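Stores and Small Stock
Handout 4: Bags, reels and what a seal is worth
Brirkberg evening course, tutor Shona Merrick

Read before the session. Bring a bag you use at work, with whatever normally lives in it.

Where we left off

Last time we did boxes and trays, and several of you asked why I had so little to say about bags. I was putting it off. People have strong feelings about resealable bags and most of those feelings come from the packet the bags were sold in. "Airtight", "dustproof", "keeps contents like new". I have yet to see a supplier say how any of these was tested, for how long, or with what inside.

So the question for this session is a small one. You have a reel of something: tape, filament, wire, ribbon, solder. It goes in a clear zip bag and the bag goes on a shelf. What have you gained?

What the bag is supposed to do

Four claims are usually made, and it helps to keep them apart.

Keeps dust off. I accept this one. A closed bag of any quality keeps dust off for as long as it stays closed and whole.

Keeps the end from unwinding. Partly. A loose end has less room to travel inside a bag, but a springy material will still work itself slack if the end has not been clipped or tucked into the flange. The bag hides the problem until somebody pulls the reel out and gets a tangle.

Keeps damp out. Doubtful. Thin polythene slows water vapour down and does not stop it. The zip is the other weak point. A reel that went into the bag already damp will stay damp, and the bag will now slow down its drying as well.

Lets you see what you have. Everyone takes this for granted, and I would like you to stop doing so. More on it further down.

The Orketti trial

Virgil Ardeleanu ran a stores room of 145 reels for a sign-making firm and moved the lot into Orketti clear zip bags over one April. He ordered 400 bags, on the grounds that the larger box was better value. His notes are in the course folder. They are worth reading, but please read them with a pencil in your hand.

He reports that the reels were "in far better condition" a year later. There is no record of their condition at the start. He also moved the shelving away from an outside wall in the same month, and threw out the oldest stock before he began. Any one of those could account for the improvement. When I put this to him he agreed cheerfully and said the bags still looked tidier. Fine, but tidier is a different claim.

The part of his notes I do trust is the dull part at the back, where he lists complaints from the people fetching stock:

Bag too small, reel had to be forced, zip split at the corner.
Bag too big, folded under, reel slid out when lifted by the bottom.
Bag put back open.
Could not tell which white it was without taking it out.
Empty bag left on the bench, reel gone.

Those were written down on the day by people who were annoyed, and I find that better evidence than a general impression a year on.
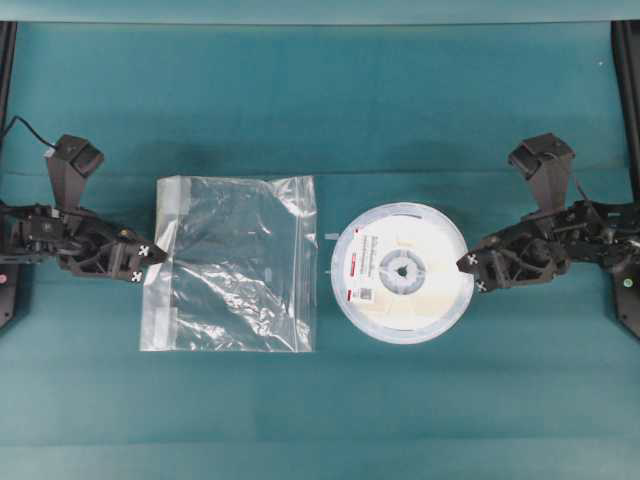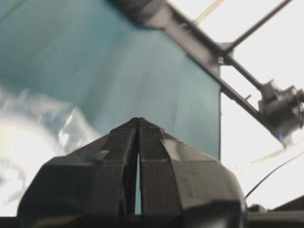
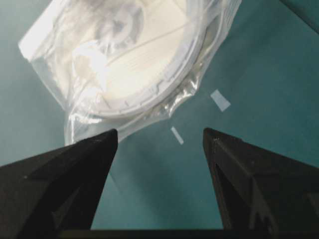

Visibility is the claim that sells clear bags, and it deserves the same treatment as the others. A clear film is clear when it is flat and the light is kind. Wrap it round something with a hub and a rim and it creases, and every crease throws back the light. With the bagged reel in the last picture you can make out the hub and the curve of the flange, yet part of the reel to the left of the hub has gone almost pure white under the glare. If your label happened to be lying there, you would be turning the bag about under the lamp to read it. And if you have to handle the bag to know what is in it, a cloudy bag with a decent label on the outside would serve you better and probably cost less. The two pale scraps on the teal surface beside that bag raise a separate matter, which we will come to under "The bench".

Labels

Suppliers put the label on the face of the reel, for their own convenience. It suits a reel standing on a shop shelf. It suits you much less once the reel is in film. In the first picture the reel has its label on the upper left of the face, with small dark lines of text and a QR code, and the bag is lying flat next to it. I would copy out the details at exactly that stage, with the bag flat and empty. Writing on a bag that already has a reel in it gives you wobbly letters.

What to put on the outside:

Material and colour, in words. "White" will not do if you stock two whites.
Width or diameter.
Date the reel was opened. Leave this blank if it has not been.
Your own shelf number.

I would leave out the supplier's code unless you reorder by it. The Nurnavari stock sheets ask for it twice, and in my experience the second box is copied from the first, mistakes and all, so it checks nothing.

As for scanning the code through the bag: it may work, it may not. Try it with your own bags and your own lamp before you build a system on it. One good scan at a demonstration stand tells you about the demonstration stand.

Size of bag

The rule of thumb going about is "reel plus a hand's width". I don't know whose hand. Lay the bag flat, lay the reel on top of it, and look at what is left over on each side. You need enough for the thickness of the reel on both faces, and enough at the mouth for the two halves of the zip to meet without being dragged. If you have to pull, go up a size. If the spare film folds over more than once, go down.

Drying sachets

Tipoki sachets came up last time and two people were very keen on them. A drying sachet takes up water until it can take up no more. In a bag that leaks slowly it will fill up, and after that it is a small cushion. The sort that changes colour at least lets you check. The plain sort asks you to trust it. The box says "up to 96 days", and please note the "up to". If you use sachets, date them. If you will not date them, save your money.

The bench

Clear a space larger than the bag. Use a plain cloth or mat in a colour your stock does not come in, so that a clear bag or a pale offcut shows up against it. Small scraps of tape or paper left by the bag find their way into the zip, and a zip with a scrap in it feels shut along most of its length. Sweep first, then close. Run a finger and thumb along the whole strip and go back over the last inch at each end.

Press the air out with the flat of the hand before closing. I am told this protects the contents. I have seen no proof of that, but a flat bag stacks and a puffed one slides off the pile, so I do it anyway.

For next session

Weigh one reel, bag it, and weigh it again each week in the bag. Use the same scales. Leave a second reel of the same kind unbagged on the same shelf and weigh that too. If you have only one reel, don't bother with the exercise, as a single set of figures will tell you nothing about the bag. Write down what you expect before you start and hand that in with the results.

Reading: Ardeleanu's notes, back pages first.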